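Veken Student Robotics Club - call for participants, spring project
Posted November 26, 2018

We need people. Short version: the club is building up a set of hand demos for the Boutros project and we don't have enough hands. If you can sit at a table and open and close a food container without getting bored in ten minutes, keep reading. If you do get bored, there's snacks.

Long version below, sorry about the length, wrote this between classes.

What the project is

Boutros is the club's entry for the Pranesard student challenge, Household Tasks division. Last year we did the drawer task and placed nowhere. This year the task list has snap-lid containers on it and we want to do those properly. Latches, lids, things inside that shift when you tip the box. Easy for a person, miserable for our arm.

The plan is to teach the arm from people. You hold the grippers, one in each hand, and do the job with those instead of your fingers. Squeeze to close, let go to open. Cameras on the grippers record what they see. Later the recordings go into training, and the software team (four people, very tired) takes it from there.

We have 3,704 good recordings from the fall. Most are pick and place. Container work is where we are thin, and it's what the judges score highest, so that's what spring is for.

What you would be doing

Mostly two-gripper work on the white table. Stand the box up, lay it down, turn it around, work the latch, lift the lid, put it back. Sometimes one gripper steadies and the other does the job. Sometimes both squeeze. We give you a card with the task on it and you do it your own way. Different people do it differently and we want that, please don't copy the person before you.
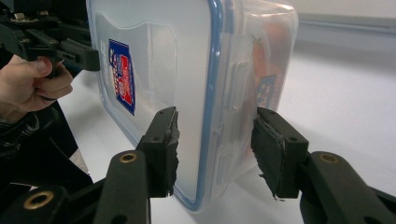

Do I need to know how to code?
None of the table work needs any coding. You get a practice round first, then somebody from the club sits with you for your first set. Coders are welcome too but that's a separate signup, see below.

A session is 60 minutes including the practice round and a break. Hands get sore, more than you'd think, so take the break. You can do one session or sign up for a bunch. We would love a bunch.

Who we are looking for

Table people. Any major, any year, grad students fine, staff fine. Left handers very much wanted, we have hardly any. Big hands, small hands, all fine, the handles fit most people. You need to be 18 or over. You need to be OK with your hands and sleeves showing up in recordings. Your face shouldn't, and if it does we throw that one out.

Labelers. Watch recordings at a laptop, mark where the grab starts, where the latch lets go, where it went wrong. Quiet work, good if you have odd gaps in your schedule. Bring headphones. You can do it from home after the first two sessions.

Build people. Grippers take a beating. Pads tear, screws walk out, bushings wear. If you can use a hex key and like fixing the same thing more than once, we have a bench for you. 3D printing experience is a plus, we can teach it though.

Coders. Python, some Linux. If you have trained any kind of model before tell us what, even if it was bad.

One writer. The challenge wants a 12 page report and none of us want to write it. Really.

What you get

Table people and labelers are paid in campus store credit at the end of each month. Build people, coders and the writer are club members so no credit, but you get your name on the entry, your shirt, and a seat in the van if we make finals. Second years and up can ask about independent study credit. Talk to your advisor before you talk to us, the form takes forever and we can't speed it up.

Everybody gets lunch on long days. It's usually sandwiches. Tell us about allergies when you sign up.

What a session looks like

Come in, sign the sheet, roll up or push back loose sleeves, take off rings and bracelets. Club person hands you the grippers and you do a few practice grabs on a sponge. Then the first card.

Start with the grippers apart and above the table. Wait for the beep. Do the task at normal speed. Not slow and careful, and not racing either, just how you'd do it in your own kitchen. When you're done open both grippers, back away from the box and hold still till the second beep. If you drop something, finish anyway. Drops are useful. Don't say sorry to the box (everyone does this).

Between takes we move the box. Different spot, different side toward you, sometimes with something in it and sometimes not. The arm has to cope with a latch that faces wherever, so the recordings do too. 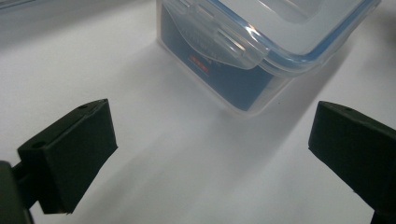

After each card you rate how hard it was, one to five, and you can write a note. Please do write notes. "Latch slips off pad if I come in from the left" is worth more to the software team then ten clean takes. The fall notes are how we found out one whole batch of pads was too hard.

We stop early if you're tired. You still get credit for the full session.

Spring target

185 sessions total, across all table people. Sounds like a lot. We did 65 in the fall with a much smaller crew and started late, since the September meeting got moved and half the signups went missing in somebody's inbox. So it's doable, but only if people come back for a second and third round.

Spring sessions will be mornings and evenings both. Pick your slots from the sheet once you're in.

Where

Vultus Hall, basement level, the room past the vending machines. Door has a keypad, knock and someone will let you in. The elevator goes to the basement but only from the north lobby. If you need the table at a different height or a chair with arms, say so in the signup and it will be set before you come.

How to sign up

Paper form on the board outside the club room, or email the club address on the same board. Tell us:

Your name and what you like to be called
Table, labeling, build, code or report (more than one is fine)
Left or right handed
Times you can't do. Easier for us than times you can
Allergies
Anything you have built, fixed or broken that you want to tell us about

No resume please. No cover letter. Three lines is plenty.

We answer everybody, usually inside a week, slower during finals. Table people and labelers get put straight on the schedule. For build and code there's a short chat first, bring something you made if you have it, a photo on your phone is fine. It's not an interview, we just want to see who goes on which bench.

A few things people keep asking

Can you bring a friend? Sure, have them fill out the form too so there's a slot for them.

Can you bring your own container? Yes, and we would like it. Clean, with a lid that latches. Ours are all pretty similar and the challenge box is a surprise. Put your name on tape on the bottom. No glass.

Can you quit halfway thru the semester? Yes. Just tell us so the slot opens up.

Can you use the recordings for your own class project? Ask first. Probably yes if you're a member and the class project isn't also a Pranesard entry.

Do you get to see the robot? It's in the same building, one floor up. Build and code people work on it. Everyone else is invited to test nights, dates go on the board.

Contact for all of it is Qusai Qudah, project lead, same email as the signup, put BOUTROS in the subject line or it gets lost. For pay questions put PAY after that. Don't call the department office, they don't have the schedule and they've asked us to stop sending people.

Signups stay open until the slots are full. Build bench fills first, it always does, so if that's the one you want send the form tonight.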